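Open Day Demonstration Checklist: Hand-Held Grippers
Site: Brarnbridge
Date: November 23, 2022
Inspected by: Tanner Fortin
Sheet: 658
Status key: P = pass, C = pass with comment, F = fail, N = not checked

1. Before visitors are admitted

1.1 Finger pads seated, no lifting at the corners. P
1.2 Pivot screws tight, no play at the joint. C
Comment: One screw on the Ukard tool took a quarter turn. Recheck at midday.
1.3 Edges of linkage bars free of burrs. P
1.4 Closing force within the Tovton sheet. N
Comment: Gauge is at Atinga for calibration. Last reading is from March.

2. Handling of wrapped snacks

2.1 Packet held at both side edges, crimped seals left clear. P
2.2 Operator's free fingers kept off the linkage. P
2.3 Wrapper intact after release. C
Comment: Packets with split seals go in the waste bag and are not offered to visitors.

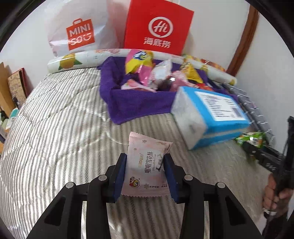

Item 2.1. Side grip on a pale pink packet, blue pads at the left and right edges.

2.4 Soft surface under the work does not ride up into the jaws. C
Comment: Quilted and plush covers both bunch if the tool is pushed down hard. Approach from above and stop short of the cloth.
2.5 Second operator calls out before reaching across. F
Comment: Missed on 2 runs. Repeat the briefing before the next group.

3. Visitor turns

3.1 Rings and loose bracelets off before taking the handle. P
3.2 One visitor per tool, host within arm's reach. P 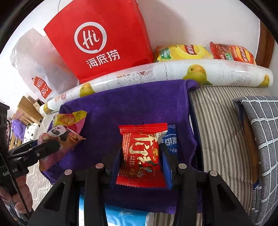 3.3 Visitor shown how to open the jaws fully before setting a packet down. P
3.4 Tool handed over with the jaws open and pointing at the floor. C
Comment: Hosts do this differently. Use the wording on the Tovton card.

4. Close of session

4.1 Cycle count entered. C
Comment: Ukard tool reads 1,916. Pads are due for replacement at 2,000, so fit the new set before the next open day.
4.2 Pads wiped and tools returned to case. P
4.3 Open items: 1.4, 2.5.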